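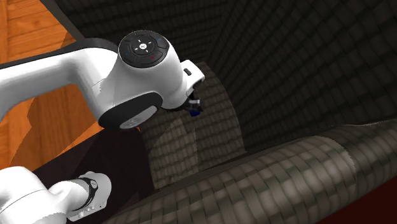
Did the people at Dondness lose hours when the arms came in? Their hours stayed the same, but what they did with them changed a lot.

I spent most of February there, chatting with the crew on breaks (and drinking far too much of their coffee). Before, 4 people did nothing but pick up and put down. Now they set up tasks in the simulator and check the runs, as in Figure 1, where the white arm has its gripper down by a small dark blue object.

Figure 1. Simulated arm over woven surfaces, wooden floor at left.

Eustaquio Montes told me he missed the walking! I got 140 survey forms out and 136 back, and his complaint showed up again and again, mostly from the older hands.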